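Handgreifer mit Fischaugenkamera: Finger tauschen, Kamera prüfen, Probegriff
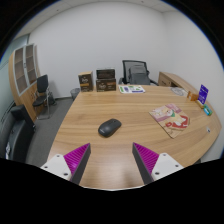
Corina Kuster

Kurzanleitung für alle, die den Handgreifer am Platz in Enden übernehmen. Geschrieben zwischen zwei Schichten, also bitte keine Schönheit erwarten. Gilt für den Greifer mit den magentafarbenen Rippenfingern und den weissen Montageplatten. Für den alten mit den geraden Backen gibt es ein eigenes Blatt, liegt im Ordner Durnia.

Dauer: eine halbe Stunde, wenn die Schrauben mitmachen. Sonst länger.

Was man braucht

Innensechskant 2,5 mm, guter, nicht der aus dem Beutel
neues Fingerpaar, immer beide
Haftstreifen für die Innenseite, dunkelgrau, Rolle Salletti
Isopropanol, fusselfreies Tuch
Schraubensicherung mittelfest
Klebeband, Filzstift
eine Computermaus für den Probegriff, kabellos

Vorher

Akku raus. Wirklich raus, Schalter allein reicht nicht. Der Abzug kann beim Hantieren auslösen und dann schreibt das Ding Leeraufnahmen auf die Karte. Hatten wir im September, 41 Stück, alle von Hand gelöscht.

Karte sichern, bevor man irgendwas schraubt. Ordnername = Greifernummer. Unserer ist die 626.

Objektivdeckel drauf. Isopropanol auf der Frontlinse gibt Schlieren, die man erst am Bildschirm sieht.

Finger abnehmen

Greifer auf den Rücken legen, Finger zeigen von einem weg. Mit Filzstift L und R auf die weissen Platten, auf Klebeband, nicht direkt aufs Plastik. Die Platten sehen gleich aus, sind es aber nicht, die Bohrungen sind gespiegelt.

Pro Platte drei Schrauben. Erst alle eine halbe Umdrehung lösen, dann reihum ganz raus. Wer eine komplett rausdreht und die anderen fest lässt, verzieht die Platte. Schrauben in den Deckel vom Isopropanol legen, sonst rollen sie unter den Schrank.

Geht eine nicht: Lötkolben zehn Sekunden auf den Kopf, nochmal probieren. Kein Kriechöl. Das läuft in die Rippen und der neue Streifen hält nachher nicht.

Alte Finger anschauen, bevor sie in den Müll gehen. Weisse Stellen am Rippenansatz = überdehnt, da hat jemand zu stark zugedrückt. Risse an der Spitze = auf die Tischkante gefahren. Kurz ins Heft schreiben. Burgi Marti will das wissen, sie druckt die nächsten und passt die Wandstärke an.

Haftstreifen kleben

Immer vor dem Anschrauben, danach kommt man nicht mehr sauber ran.

Innenseite der Finger mit Isopropanol abwischen, zwei Minuten ablüften lassen. Streifen zuschneiden, Ecken mit der Schere leicht runden. Von der Spitze her anlegen und Richtung Platte ausstreichen, ohne Zug. Wer zieht, bekommt einen Streifen der sich nach einem Tag wieder zusammenzieht und an der Spitze absteht.

Fest andrücken, eine Minute. Überstand mit dem Cutter weg, Schnitt nach aussen führen.

Anschrauben

Ein Tropfen Schraubensicherung pro Schraube, ein kleiner. Platte auflegen, alle drei Schrauben nur anlegen. Zweite Seite gleich. Dann Greifer von Hand zu und auf, ein paar mal. Die Finger richten sich dabei aus.

Zu lassen und von vorn schauen. Spitzen müssen sich treffen. Steht eine vor: die Platte auf dieser Seite ein bisschen zurückschieben, nochmal schauen. Erst dann festziehen, reihum, handfest. Das Gehäuse ist gedruckt und die Gewindeeinsätze reissen schneller aus als man denkt. Ersatz kommt von Ateş, Lieferzeit nervig.

Kamera prüfen

Akku rein, Deckel ab, Livebild an.

Auf dem Testbild oben, aufgenommen am Schreibtisch, sieht man, wie es stimmen soll. Der Greifer ist offen, die Finger kommen von links unten und rechts unten herein, der rechte spiegelt den linken. Beide weissen Platten sind mit ihren Schraubenlöchern zu erkennen, dazwischen ist weit Platz. Die Maus liegt vor der Lücke. Die Tischkante wölbt sich nach rechts raus, der Bücherschrank biegt sich, das ist die Linse und gehört so. Nicht an der Optik drehen!

Checken:

Runder Bildausschnitt mit schwarzem Rand. Sitzt der Kreis schief, ist der Halter verrutscht, zwei Schrauben hinten am Bügel.
Beide Fingerspitzen im Bild, auch wenn der Greifer ganz offen ist.
Rippen scharf. Unscharfe Rippen = Linse putzen, meist ist es nur das.
Belichtung: helle Flecken auf der Tischplatte sind ok, solange man die Maserung daneben noch sieht. Sonst Verschlusszeit auf 1/200 und Raumlicht runter.
Feiner blauer Saum am Rand vom Kreis stört nicht.

Passt alles, ein Standbild speichern und zum letzten legen. Vergleichen. Wenn die Finger merklich woanders sitzen als vorher, muss die Öffnungsweite neu eingelernt werden, nächster Punkt.

Öffnungsweite einlernen

Im Menü auf Greifer, dann Nullpunkt. Ganz zu, halten bis der Wert steht, bestätigen. Ganz auf, halten, bestätigen. Zu muss 0 zeigen, auf muss 255 zeigen. Kommt bei zu etwas anderes, klemmt meistens der Haftstreifen an der Spitze, dann dort nachschneiden und von vorn.

Nicht mit Gewalt zudrücken beim Einlernen. Die Rippenfinger geben nach und der Nullpunkt liegt dann zu tief, jeder normale Griff wird als halb offen geschrieben. Merkt man erst in der Auswertung.

Probegriff

Maus auf den Tisch, etwas schräg. Aufnahme starten. Von oben anfahren, langsam, Finger links und rechts vom Gehäuse, zu, eine Handbreit anheben, drei Sekunden halten, absetzen, auf. Stop.

Zehnmal, jedesmal die Maus anders hindrehen. Rutscht sie raus, ist der Streifen noch zu glatt. Mit dem Tuch und Isopropanol nochmal drüber. Rutscht sie immer noch: falsche Rolle erwischt, es gibt eine ähnliche ohne Noppen.

Zeugs auf dem Tisch darf liegen bleiben, Schachteln, Karten, Prospekte, was halt da ist. Die Kamera braucht sogar was zum Festhalten, auf einer leeren Platte vor weisser Wand verliert die Positionsschätzung gern den Faden. Nur nichts verschieben zwischen den zehn Griffen. Und keine Bürostühle rumrollen im Hintergrund.

Danach Aufnahme am Rechner durchklicken. Bahn muss glatt sein, ohne Sprünge. Ein Sprung gleich am Anfang ist normal, den schneidet das Skript weg.

Wenn was nicht geht

Kein Livebild: Stecker am Bügel, der kleine. Sitzt gern nur halb.
Bild flackert: Raumlicht, Netzfrequenz im Menü auf 50 Hz stellen.
Finger quietscht beim Schliessen: Rippe reibt an der Platte, Schrauben nochmal lösen und neu ausrichten.
Wert springt beim halb offenen Greifer: Geber verschmutzt, Druckluft, kurz, aus Abstand.
Karte wird nicht erkannt: neu formatieren am Greifer, nicht am Rechner. Vorher sichern, siehe oben.

Eintragen

Ins Heft: Greifernummer, welche Finger (Charge steht innen auf der Platte), wer, was kaputt war. Altes Fingerpaar mit Klebeband zusammen in die Kiste von Burgi. Akku ans Ladegerät, Deckel auf die Linse.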